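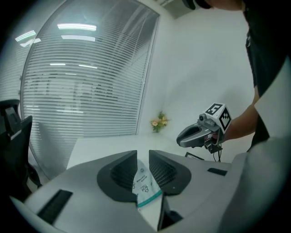
Tetberg Gripper Class

The Tetberg Gripper Class is a student robotics course where you learn to teach a robot by picking things up yourself, with a gripper you hold in your hand. I took it two years ago and I've been adding to this entry ever since, so forgive me if it wanders a bit!

Background

Babita Tyagi started the class one September with 13 students and a project called Mallix, which was supposed to sort small packages. The first plan was to drive a robot arm with a joystick, and everyone who tried it tells me it was painfully slow. Hand-held grippers came in the next term (the Grisau design, two fingers, gray shell) and they've stayed.

How the sessions go

Students work in pairs at a table, one gripper each. A camera on the gripper records what the fingers are doing, and the cube with the black-and-white square patterns on it is a marker that helps work out where the tool is in space. Folded bags and pouches are what I remember best -- they bend, they slump, and you have to line up the two fingers with the gap just so. Each recorded try is called a take. My term kept 632 of them, and I'm pretty sure I personally ruined more than my share by moving my wrist too fast.

After that comes the part with the laptops. Takes get trimmed, labeled and fed to the Dixit trainer, a set of scripts written by an earlier group and patched by every group after it. Bring snacks for this part.

The end-of-term run

Every term finishes with a run of 79 pickups by the robot arm, scored as held or dropped. Points come off for squashing the item. Our pair lost 9 points that way, all on the same pouch, and I still think the scoring was harsh.

See also

Mallix project
Grisau gripper
Dixit trainer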